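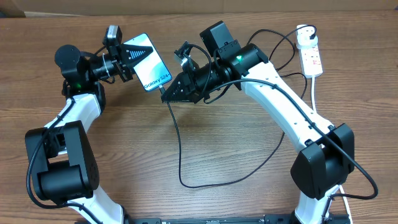 ### 4.2 Handoff between the holding arm and the cable arm

The controller splits the phone task into two roles. Left arm holds, right arm works on the cable. In Prestent v1 both arms were planned jointly and the planner stalled whenever the wrists got close, so we now freeze the left arm once the grasp is accepted and plan only the right one.

Figure 3. Both arms at the phone. Left gripper holds the handset upright at an angle, right fingertips just beside its lower edge, near where the cable leaves the port. Slack lies in a long loop on the table.

Perception runs in two stages. The head view gives a coarse phone pose and a rough trace of the cable – good enough to pick an approach side, not good enough to grasp. The wrist views then refine the plug position in the last part of the approach. A dark thin cable on streaked wood grain is hard for the tracer, it follows the grain and comes back with a path that isnt there. We drop any trace that doesn't end within 7 mm of the detected port.

Collision checking is done on capsules fitted to the links, with the wrist cameras added as boxes. Leaving the cameras out was the cause of most early aborts at the Clekcombe bench. Minimum clearance between wrists is a single parameter, lowered only after the left arm reports it is frozen.

We ran 44 trials with this setup. 7 ended in an abort, 2 of those from a lost trace and the rest from the clearence check. The arm's own wiring is not modeled. Dineo Tshabalala's patch to the Cronin planner adds a keep-out volume along the upper link, but it was merged after these runs and is not included in Table 2. Retry logic is covered in 4.3.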